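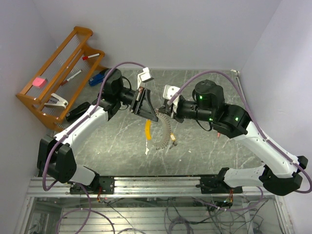

How I Sharpen My Kitchen Knives on a Whetstone

Posted 2/14/20

I put off learning this for years. I had a drawer full of knives that would squash a tomato flat before they'd cut it, and I kept thinking sharpening was a job for somebody with a workshop and strong opinions. Then in January I finally bought a stone, ruined the look of one cheap paring knife, and got the hang of it by the third try. So if you're nervous, start with your worst knife. I mean it!

What you need

A two-sided stone, coarse on one side and fine on the other. Mine is a Stoltico and it was the cheapest one in the shop. You also want a damp dish towel, a bowl of water, a black marker and a few sheets of newspaper. Some stones need to soak before you use them and some only want a splash on top, so read the little leaflet (I threw mine out and had to look it up).

Setting up

Fold the damp towel and put the stone on it, coarse side up. Give it a push with your thumb. If it slides at all, fold the towel again. I work at the counter next to the sink, standing up, with the long side of the stone pointing away from me. Sitting down never worked for me, my elbows end up in the wrong place.

Finding the angle

This is the part everybody worries about. Lay the blade flat on the stone, then lift the back of it until you could slip 2 stacked quarters underneath. That's close enough for an ordinary kitchen knife. Now color the very edge with the marker and take a few light strokes. If the ink comes off right at the edge, you're good. If it only comes off higher up, you're holding the knife too flat, so lift a tiny bit and try again.

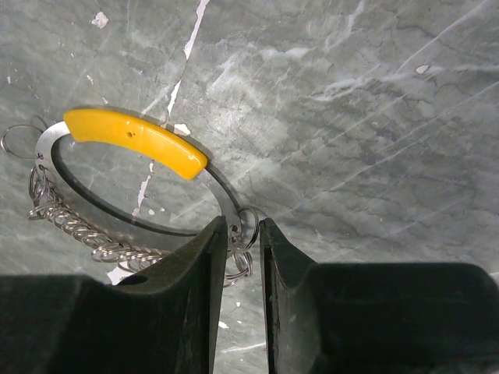

Cor De Bruijn wrote in to say that the marker trick is fine, but you have to color the edge again every time you switch sides, or you end up trusting ink that was gone ten strokes ago. Fair point, and I've been doing it that way ever since.

Working the coarse side

Push the knife away from you, edge first, sweeping from heel to tip so the whole blade gets its turn. Light pressure, lots of water. Keep going on one side until you can feel a burr, a little rough lip of metal, on the opposite side. Feel for it by dragging your thumb away from the edge, never along it. My old Sasturska chef's knife took almost forever the first time, and it had been neglected since we lived in Falside, so I can't blame the knife.

Once there's a burr from heel to tip, flip over and do the same again on the second side.

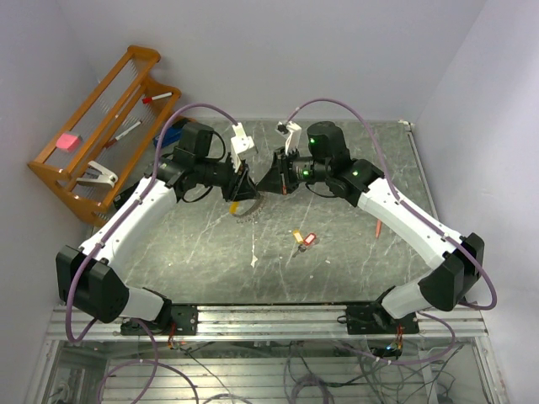 Then turn the stone over to the fine side and repeat the whole thing with even less pressure. You're smoothing now, so let the weight of the knife do most of it. I finish with a few single strokes, switching sides each time, and then pull the edge backward over folded newspaper to get rid of whatever burr is left.

Wash the knife, dry it, and try it on a sheet of paper held up by one corner. If it snags in one spot, that's the spot to go back to. Mine usually snags near the tip, where I tend to drop my wrist.

Rinse the stone and let it air dry before it goes back in the cupboard. Don't put it in the oven to speed things up, it can crack.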